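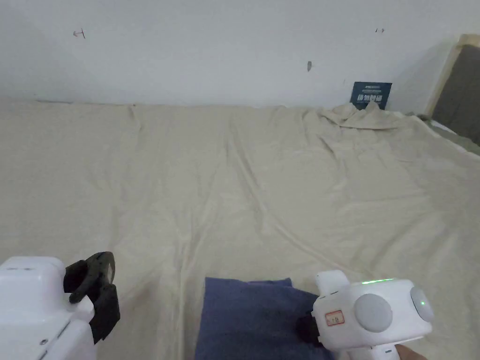
# Unit 4: Bed Linen and Laundry Control

**Housekeeping Operations, Certificate Level**
Module tutor: Nosipho Motaung
Reading before class: Wiegand, course reader, section 3

## 4.1 Scope of the unit

This unit covers the supply, storage and care of bed linen in small and medium-sized hotels. Students are expected to know the terms in 4.2 before the practical session. The making of beds is assessed separately in Unit 5 and is mentioned only briefly in these notes.

## 4.2 Terms

**Par stock.** The quantity of linen required to keep every bed in service. One par is the amount needed to dress all beds once. Many establishments hold 3 par: one on the beds, one in the laundry and one on the shelf.

**Discard.** Linen withdrawn from guest use. Discards may be cut down for cloths or dust sheets, but must be marked so that they do not return to the shelves.

**Rewash.** Linen sent back to the laundry after inspection. Rewash is recorded separately from ordinary soiled linen.

## 4.3 Fibre and finish

Cotton sheets absorb moisture well and withstand high washing temperatures. They crease readily and need pressing if a flat finish is wanted. Blends of cotton and polyester dry faster and crease less, though some guests find them warmer to sleep in. White and cream linen should be washed apart from coloured items. Cream should also be kept away from products containing bleach or optical brighteners, which may alter the shade and leave a set mismatched.

Sheets should be removed from the dryer promptly. Linen left in a heap while warm will hold its creases, and these are difficult to remove without damping the cloth again.

## 4.4 Worked case: the Gidmont

The Gidmont is a hotel of 200 beds in the Sauerland. Under its former manager, Rainer Lindemann, single sheets were ordered whenever the shelves looked low. Delali Boateng, on taking over as head housekeeper, introduced a fixed par level and a stock-take each March.

At 3 par, with one bottom sheet and one top sheet to each bed, the hotel requires 1,200 sheets. The first stock-take found 2,000, many of them in sizes no longer used. Purchasing was suspended and the surplus was sorted by size and condition.

Points for discussion:

- What information should be recorded when an item is discarded?
- Who should hold the key to the linen room, and who should sign for issues?
- Would a hired linen service have suited this hotel better?

## 4.5 Written task

Prepare a linen control sheet for a hotel of your choice, with a note of no more than 200 words explaining the par level selected. Work is to be handed to Parvaneh Parsa at the department office by 2020-10-21. Late work requires a signed extension form.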